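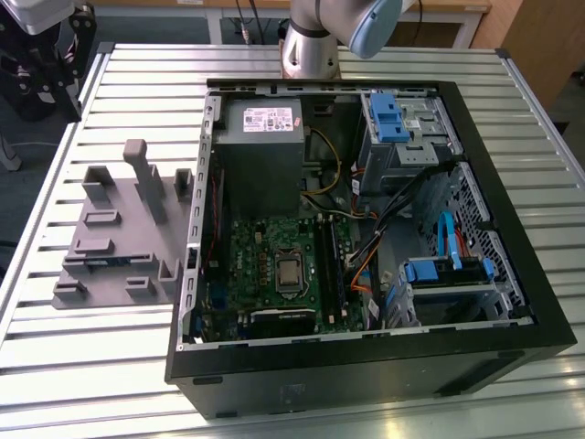 Remise en route de la cellule Tredex après la révision. Je note tout ici au fur et à mesure, sinon dans un mois je sais plus ce que j'ai fait.

La cellule sert au démontage de PC de bureau. Compteur à 1 733 cycles depuis le dernier graissage, le plan d'entretien disait bien avant. Oui je sais.

D'abord les axes. Purge, graisse neuve, jeu contrôlé à la main bras hors tension. Rien sur les trois premiers, un poil de dur sur le quatrième. Noté, on surveille.

Ensuite le faisceau côté poignet. Un collier avait bougé, le câble frottait en fin de course. Deux colliers neufs, un peu plus de mou, repassé toute la trajectoire à vitesse réduite. Ça passe.

Gros morceau : la plaque grise imprimée, avec tous ses logements. Démontée pour nettoyer les rainures de la table alu, donc repère perdu, donc réapprentissage complet. Les copeaux de plastique dans les rainures, une horreur. Aspirateur + pinceau, surtout pas de soufflette, ça envoie tout dans les boitiers ouverts.

Serrage de la plaque en croix, en deux passes. Si on serre un coin à fond d'abord elle se met en biais et on le voit qu'au moment où la pince tape dans un bord. Vécu.

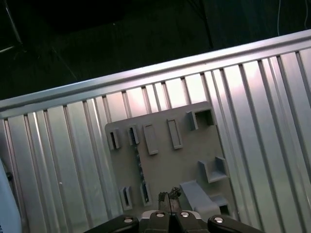

Atelier Granduner · @granduner_cellules · 29 juin 2026

Réapprentissage en cours, la pince devant la plaque avec un petit bout sombre entre les doigts du milieu. Approche lente, je regarde surtout les logements étroits du bas, c'est là que la moindre erreur d'angle se paye.

Vitesse à 40 % pour toute la série d'essais. Pas plus. J'ai essayé plus vite l'an dernier, j'ai réimprimé une plaque.

Vis des doigts : toutes reprises au couple, frein filet moyen. Pas le fort, après faut chauffer pour démonter et les patins n'aiment pas du tout.

Au fait pour ceux qui demandaient : patins Ogola, changés tous les 3 000 cycles ou presque selon ce qu'ils attrapent. Les carters acier les bouffent plus vite que le reste.

Côté logiciel, sauvegarde Zomard AVANT de toucher aux repères. Puis une autre après, avec un nom différent. Je l'ai écrit en gros sur l'armoire et j'ai quand meme failli oublier.

Reste à faire : revoir la position de dépose des processeurs (un peu haute à mon gout), et remettre à jour la fiche d'entretien.

Prochain graissage prévu en juillet - dans les temps cette fois. Si quelqu'un a une bonne référence de collier qui glisse pas sur gaine lisse, je prends.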